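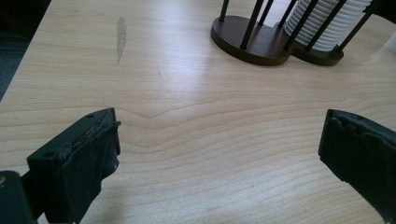
Finger pads wear out faster than any other part of a hand-held gripper, and they are the first thing to check when two grippers don't give the same results. Look at the inward-facing side of each finger under a good light. Once the top edge of the pad is torn and ragged, with bits of the covering peeling away, grip on thin items becomes a matter of luck. Change both pads together. A new pad facing an old one pulls to one side.

Tips for comparing grippers at home or in the shop

Pick one table and stay with it. A pale wooden top works well with dark fingers. Grain is fine for the eye, but a camera that looks for edges may pick up the stronger lines, so run the empty table through it before you put anything down. Yoga Rahman lays a sheet of plain gray paper over the work area and tapes the corners. I only do that when I'm testing the Kuren controller, which is fussier.

Use things you already own. A stack of coasters in a wire holder is a good hard test, as the fingers have to get past the rods and then lift only the top one. Start with the coasters on the bare table. Other items we keep in the box:
a clothespin
a soup spoon
a folded dishcloth
a sponge, dry
a small jar with the lid on
an egg carton (no eggs until the second round)

Do 100 picks per gripper before you write down an opinion. Ten is too few. Our first comparison was the Luldale against the Clendico, and after ten picks the Clendico looked much better. After 100 they were level on everything except the spoon.

Change one thing at a time. If you swap the pads, leave the camera alone. If you move the camera, go back and repeat the last set with the old pads. Seung-woo Wi lost an afternoon to this in November by changing the pads and the lens in the same hour.

Write the score on paper. Columns for item, picked, dropped, missed. A drop and a miss are different problems. Drops usually mean pads or closing force. Misses usually mean the camera has shifted or the fingers aren't closing evenly.

Pad material. We have tried three:
Rubber jar opener, cut to size. Cheap, good on glass and metal, tears at the corners.
Foam shelf liner. Soft, fine for the sponge and dishcloth, poor on the spoon.
Silicone baking mat. Slippery until you rough it up with fine sandpaper. Lasts longest. My last pair went 2,415 picks.

Cutting pads. Trace the finger on card first and cut the pad slightly short at the top. Pads that stick up past the edge catch on the table and start peeling there. Round the corners with nail scissors. Clean the finger with rubbing alcohol, let it dry, then press the pad on and clamp it for 15 minutes. Overnight is better if you used contact cement.

Screws. Check them before each session. They work loose with all the opening and closing. Hand tight plus a little.

Camera. Wipe the lens with a dry microfiber cloth. Mark the mount position with a pencil line so you can get back to it. Shine on the table from an overhead lamp can wash out part of the view, so turn the lamp to face the wall if you can.

Arms. Test the gripper by hand before you bolt it to an arm. If it can't pick up the spoon in your hand it won't do it on the Layug either, and you'll waste time blaming the arm.

Next up is the egg carton with eggs in it. Divina Quiambao has offered to lend her second Luldale for that round.

Updated 29 June 2018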